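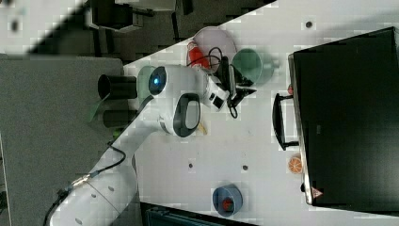 Kitchen stuff out on a white table.

How to sort out a kitchen in one afternoon (before a move, or just because)

Posted by Zeeshan Satti, 14 August 2018

Quick one today, boxes everywhere, typing standing up. We moved from Grallau to Urkberg in July and the kitchen was the bit I dreaded. Took one afternoon plus a grumpy hour the next morning. Few people asked how, so, steps.

Works for a move. Works for a normal clear-out too, just skip the packing part at the end.

What you need

Boxes, small ones. Big boxes full of plates = bad back.
Old newspaper or packing paper. Tea towels do fine for half of it.
Tape, fat marker.
Masking tape for labels.
Bin bags, one for trash, one for donations.
A big clear table. Floor works but your knees will hate you.
Something to eat that doesn't need a pan.

Before you start

Run the dishwasher the night before and empty it. Sounds obvious. I forgot and had to stop halfway with a full load of wet mugs.

Wipe the table down. Clear everything off it first, mail, keys, that dead plant. You want the whole surface.

Decide where trash goes and where donations go. Put the bags in differnt corners. Mixed them up once and spent a while digging a good ladle back out of coffee grounds.

Step 1. One cupboard at a time

Do NOT empty the whole kitchen at once. I know every magazine says to. You end up at 11 at night with nowhere to put a fork.

One cupboard, everything out, onto the table. Spread it so nothing is stacked. Stacks hide stuff. I had a bowl inside a bowl inside a bowl and the bottom one was cracked, probably for years.

Start with the cupboard you use least. In our place, the one over the fridge. Goes fast, mostly junk, gets you moving.

Step 2. Put like with like

Bowls by bowls. Cups by cups. Lids in their own spot. Don't decide anything yet, just group.

Lids are the worst. Match each one to its box right now, while it's all in front of you. No match, out it goes. Same for boxes with no lid, unless you really do use them for screws or whatever.

Utensils, lay flat, all handles the same way. Makes duplicates jump out. Turns out I own a stupid amount of peelers and only one of them peels.

Step 3. Keep, go, not sure

Pick up each thing. Ask when you last used it. If you can't remember, it goes. If you're arguing with yourself, not sure pile, move on. Don't stand there.

Rules I used:

Chipped on the rim, trash.
Chipped on the foot, keep if you like it.
Nonstick pan with flakes coming off, trash.
Wedding gifts still in the box, donate, they won't know.
Plastic that went cloudy or sticky, trash.
Anything you'd buy again tomorrow, keep.

Not sure pile gets its own box. Tape it shut, write the month on it. Still shut by next summer, donate it without opening. Hard but do it.

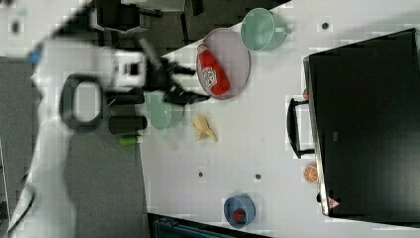
Kids' dishes, by the way, go through those with the kids out of the house. Just trust me. A faded plastic cup becomes the most important cup in the world the second you touch it.

Step 4. Wipe the shelf while it's empty

Warm water, drop of dish soap, cloth. Dry it properly. Don't line it if you're moving out, waste of liner.

Sticky grease on top of the cupboards, use baking soda paste, leave it while you do the next cupboard, then scrub. Rinse twice or you get a white film.

Step 5. Food

Separate job. Check dates, but also check seals. Flour and rice, look for little bugs, esp. in the corners of the bag. Open bags of anything go in a jar or get used up this week.

Spices lose their smell. Open, sniff, nothing there, gone. My paprika could've been brick dust.

Oil and vinegar do not go in a box with anything you care about. Stand them upright in a bucket. Bucket rides in the car with you.

Step 6. Pack (movers only)

Plates on edge, like records, never flat. Paper between each one and a thick wad on the bottom of the box.

Bowls nest, paper in between. Two or three deep and then stop.

Glasses get paper stuffed inside and wrapped outside. Mouth down.

Knives, roll in a tea towel, tape it, write KNIVES on it in big letters. On the roll and on the box.

Heavy at the bottom, light on top, fill the gaps with dish towels. Shake the box gently. If it rattles, more paper.

Label two sides and not the top. Top is useless once they're stacked. Write the room and what's in it. "Kitchen misc" is not a label, i had 2 of those and they were both the one I needed.

Step 7. The first night box

Last thing packed, first thing opened. Ours had:

kettle
mugs, one each
one pan, one decent knife, small cutting board
forks and spoons
can opener
dish soap, sponge, towel
tea, coffee, sugar
trash bags
paper towels

Put it in the front seat. Really. Ours went in the van and we ate chips over the sink the first night in Urkberg.

How long does it take

Small kitchen, around 12 cupboards and drawers, one afternoon if you don't stop to look at old recipes. Bigger, split over a weekend. Drawers are quicker than cupboards except THE drawer, everybody has one. Leave that for last and tip the whole thing out.

Where the donations went

Checked and clean only, they have to throw out dirty stuff and it costs them. Pans and plates went to the Sokum shop near the old place. They don't take knives or anything with a plug. Call yours first.

Couple of questions from last time

Do I wash stuff before packing? Yes if it's dusty. Then let it dry all the way, damp plus paper plus a warm van smells awful.

Where do I put it all at the other end? Same way round. One box on the table, sort, wipe the shelf, put away. Daily things between hip and eye level. Party platters up high. Wait a week before you buy organizers, you'll have moved everything twice by then anyway.

What about the freezer? Eat it down starting a couple weeks ahead. Some odd dinners. Whatever is left, give to a neighbor, and defrost the night before with towels on the floor.

Can I do it alone? Yep. Second person is nice for reaching and for saying "you never use that." Not so nice when it's their stuff.

OK van stuff and the bathroom next time, it's mostly half empty shampoo. Back to the boxes, still can't find the colander.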